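Reading time: 6 min

Count the tries, then tell us about the bin

Last updated: August

Most papers on robot grasping report one number. It is the share of attempts in which the robot picked something up and kept hold of it. The number goes in the abstract, then in a table next to other people's numbers, and from there into talks and funding bids. I have written papers like that myself. I now think the number on its own is close to useless, and I want to set out why, using a small result from our own work.

The work is on self-supervised grasping. A robot arm is put in front of a bin of objects and left to try. Each attempt is stored with the camera view before it, the motion the arm made, and whether the gripper ended up holding anything. A network is trained on these records to guess which motions will succeed. The better it guesses, the better the attempts it chooses, and the records improve in turn. The idea is old by the standards of the field and it works well enough that many groups use some version of it. Ours is called Plivia, for reasons that made sense to Gisela Kleinschmidt when she wrote the first lines of it.

Plivia's headline number was 80 per cent. We were pleased with it. A reviewer was pleased with it too, and asked only that we compare against one more baseline. The comparison came out in our favour and the paper was accepted.

What the 80 per cent was made of

A few months later Macarena Barrientos joined the group and asked a plain question: 80 per cent of what? She meant which objects, lying how, and in what part of the bin. We had an answer for the first part, in that we had a list of objects. We had no good answer for the other two.

So she went back through the attempts and sorted them. She used three groups. In the first, the object lay clear of the walls and clear of everything else. In the second, it touched another object. In the third, it was against a wall, in a corner or caught behind something. Then she worked out the success rate for each group separately.

Objects in the open were picked up nearly every time. Objects touching one another were a bit worse. Objects against a wall were much worse, bad enough that if the test set had been made up only of those, we would not have had a paper.

The mix between the groups had been decided by how we filled the bin. We tipped the objects in from a tub, gave them a push towards the middle if they looked awkward, and started the run. The push was not written down anywhere. It was a habit, and each of us did it slightly differently. Gisela pushed more than I did. When Macarena repeated the test with the same trained network and no pushing at all, the success rate was 66 per cent.

Nothing about the robot or the network had changed. The fourteen points between the two figures came from our hands.

Why I think this is common

I can't prove that other groups do the same. I can say that I have read a great many methods sections since then, looking for a sentence on how the objects were placed, and most of them have no such sentence. Some say the objects were "randomly arranged". We said that as well, and we believed it.

The objects matter in the same way. A set of soft toys and rubber shapes is kind to a two-fingered gripper. A smooth cup is less kind, and how unkind depends on which way up it has landed. A curved thing gives the fingers several places to close. A flat thing lying on the floor of the bin may give them none. If you choose the set yourself you are choosing a good part of your result, even if you choose honestly and with no wish to flatter the method.

Then there is the bin. We changed ours partway through the project, from the Garrido tray we had started with to a larger one with a sloped panel at the back. The slope was meant to send objects back down to the floor, and mostly it does. It also made a new kind of failure, in which something long and thin gets up behind the panel's edge and stays there. The old tray had no such place. Comparing a figure from the old tray with a figure from the new one tells you little about the learning, and yet for a while we did it on one graph, with one line running through both.

The case for the single number

There is a reasonable argument on the other side, and Gisela makes it better than I do. A field needs something to compare. If every group reports its results in its own set of groups, with its own idea of what counts as "against a wall", then no two papers can be put side by side, and a newcomer can't tell whether anything has improved in five years. A crude number that everybody reports is better than a fine one that nobody shares. She also points out that the differences between methods were once so large that a few pushes by hand could not have hidden them.

I agree with the second point and only partly with the first. When methods went from failing most of the time to succeeding most of the time, the crude number was enough. The gaps being claimed now are often smaller than the gap we produced by tidying the bin. A crude number can't carry that kind of claim.

As for comparison, a shared benchmark would be the right answer, and there have been attempts. The trouble is that a benchmark of physical objects wears out. The toys get scratched, the supplier changes the plastic, somebody loses the small one. A group in Potgate that we share code with tried to match our set and found that two of the items could no longer be bought. They used near equivalents. Their figures differed from ours and none of us could say how much of the difference was the equivalents.

What I would ask for

My proposal is modest. Keep the headline number, and print three further things next to it.

The first is how the objects were put in the bin, in enough detail that a stranger could do it, including any touching of them between attempts. If the person running the test moves something, that should be logged as an event. We now use a small tool called Fedix for this. It is a button and a text box and took an afternoon to write.

The second is the success rate split by where the object was lying. I don't much mind which groups are used so long as they are defined. Ours are crude and they still told us more than the total did.

The third is a photograph of the bin as it stood at some point in the run, with the arm in it and the surroundings left in view. Papers tend to show a clean picture of the robot holding something up. I would sooner see an ordinary moment from the working day. A reader who knows this kind of work can learn a lot from one: how crowded the bin is, what the objects are like, whether any of them are in the hard places.

With our own set-up, a reader would notice that the eggplant under the gripper has floor on its open side, that the purple cup is down in the corner by the left wall, and that the scoop is up behind the panel. One of those is the sort of object the 80 per cent was built on. The other two are the sort that brought it down to 66. 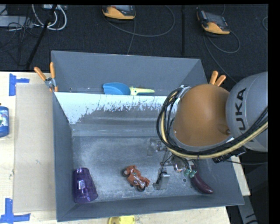 What it costs

The extra work is small. Sorting the old attempts took Macarena longer than it should have, mostly on account of how we had stored them, and sorting new ones is now part of the script that makes the tables. Placement notes fill half a page. The photograph is free.

The larger cost is that the results look worse. A table with a poor row in it is harder to sell than a single good figure, and a student who needs a paper accepted has every reason to leave the poor row out. I don't think it is fair to ask students to go first. People with permanent posts should, and reviewers should stop treating a weak row as a fault in the method when the paper beside it has simply not looked.

It has changed what we work on, too. With one number, the natural thing was to collect more attempts and train for longer, and the number crept up. Once the wall cases had a row of their own it was plain that more data of the same kind was not helping them. The gripper comes down from above and the fingers need room on both sides, and next to a wall there is room on one. We are now training the arm to drag an object away from the wall before it tries to pick it up. It is slow and so far it knocks things into the opposite corner more often than I would like. We will report that row as well.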